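Progress Report to the Moncrieff Fund
Standalone Headset Software for Home Balance Training
Reporting period: June to 31st December

Status

The project is on schedule for software and behind schedule for user testing. Spending is within the approved budget. We are asking for one change to the plan, described near the end of this report, and it does not involve additional money.

Background

The grant supports Nireo in building a balance training program that runs on a standalone virtual reality headset, with no phone or computer attached. The intended users are older adults who have finished a course of physical therapy and want to keep up the exercises at home. The work is split between our office, which writes the software, and the Jollby clinic, which recruits the testers and supervises the sessions.

The proposal called for a working version with 6 exercises by the end of the first reporting period, a first round of supervised testing, and a written plan for the second round.

Software

All six exercises are now in the program and can be completed from start to finish. Four of them are in the form we expect to keep. The other two, the side step and the slow turn, need more work. The side step asks the user to move farther than many living rooms allow, and the slow turn is hard to follow without spoken instructions. We have recorded a first set of instructions for it and will test them in the next round.

The largest job this period was frame rate. Early builds slowed down whenever the background had trees or water in it, and a slow picture is the quickest way to make a person feel sick in a headset. We replaced the outdoor backgrounds with a plain room and a plain courtyard. The program now holds the headset's full rate in every exercise except during loading. We would like to bring back one outdoor setting later, but it is low on the list.

We also rewrote the opening menu. The first version used a pointer that the user aimed with the controller, and testers with shaky hands could not hold it on a button long enough. The new menu moves from one choice to the next with a single large button and starts the chosen exercise with another. It is slower for people who are used to headsets. We think that is acceptable for this group.

Session data is stored on the headset and copied off by clinic staff. Nothing is sent over the internet. This was a condition of the clinic's approval and it will stay that way through the end of the grant.
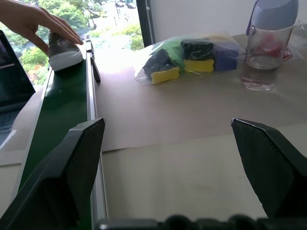 Tabletop workspace by the window, with the green conveyor belt at left.

User testing

The proposal set a target of 200 supervised sessions by the end of December. We did not reach it. The clinic opened recruitment later than planned while its consent forms were being revised, and sessions began well into the fall. A total of 11 people have enrolled so far, and all of them have completed at least one session.

With a group this small we are not drawing conclusions about balance scores. The comments have been useful anyway, and several came up often enough to act on:

The headset feels heavy at the front after a few minutes. We have shortened the longest exercise and added a rest screen in the middle of it.

People who wear glasses have trouble putting the headset on without help. The clinic now uses the spacer supplied with the headset for every session. Home users will need clear written directions for this, with drawings.

The voice in the program talks too fast. It has been recorded again at a slower pace.

Several testers wanted to see their feet. The program does not track feet, and we have no plan to add this under the current grant. We added a simple floor marker that shows where the user was standing at the start — testers said it helped.

There were no falls. Two sessions were stopped early at the tester's request, one for mild nausea and one for tiredness. Both people came back for a later session. The clinic logged both events, and copies of the log entries are in the file sent with this report.

Equipment

The headsets bought under the grant are all in working order. One controller failed and was replaced under warranty. Battery life is shorter than we had assumed, and a headset used for back-to-back sessions needs charging before the afternoon. The clinic has set up a charging shelf and rotates the units.

The straps wear quickly with daily cleaning. We spent part of the supplies line on replacement straps and face pads from Grelow and expect to order again in the spring.

Budget

Staff costs are slightly below plan, because one part-time position was filled a month late. Equipment spending is complete. Travel to the clinic has cost more than planned, and supplies have cost less. At the close of the period nearly $3,000 remains unspent in the travel, supplies and training lines combined. A full statement by line is attached.

Requested change

We ask to move the unspent training money into the supplies line. The training was meant to cover an outside course for clinic staff on running headset sessions. Staff have learned the procedure from our own team during visits, and the clinic does not feel the course is needed. The money would pay for straps, face pads and carrying cases for the home phase.

We also want to report that the home phase will start later than the proposal says. We do not want to send headsets home until the new menu and the slower voice have been through a full round of supervised sessions. The end date of the grant would stay the same, and the home phase would be shorter as a result. If the fund would prefer a longer home phase and a later end date, we can prepare a revised schedule.

Plans for the next period

Finish the side step and slow turn exercises.
Complete the remaining supervised sessions, with a second evening slot at the clinic to help people who work.
Write and test the printed home guide.
Choose a way for home users to report problems by telephone.
Send the fund a short interim note when enrollment closes.

Attachments: budget statement by line; session log extracts; current exercise list; draft contents page for the home guide.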